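Questions people ask us about the Dredthorpe grasping study

What were you trying to find out?
Mostly whether an arm could get better at picking from a muddled bin by learning from its own misses. We'd had a decent picker for a while, trained on tidy trays, and it went to pieces (rather sadly) as soon as things overlapped.

How does the method work?
The arm makes a try, the try is scored as a hold or a miss, and the score goes back into the model overnight. We call it Briltico, after a biscuit tin in the Tonbridge lab — please don't read anything into it. Renata Nowicki wrote the scoring part, and she's the person to ask if you want the sums.

How many tries did it need?
We ran 3000 in all, with 60 objects taking turns in the bin. Most of the gain came early on, and by December the curve had more or less gone flat.

Why use toys and household odds and ends?
They're cheap and easy to replace, and between them they cover a lovely spread of shapes. Soft things are still the hardest for us by a long way, as a fold can look very much like an edge.

Does the bin ever move?
It's clamped at the corners, and we check the clamps before each run. A nudge of 4 mm was enough to spoil one whole night's results, so we've grown quite fussy!

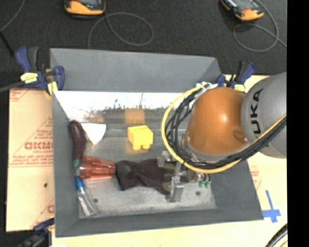 The KUKA arm with its gripper over a dark, rumpled piece of fabric; the yellow toy block and purple eggplant are in the same bin.

Can I have the data?
Yes, gladly. Write to the Wikström group and mention which three or four objects interest you most, and we'll send those first. The full set is rather large and takes a while to copy.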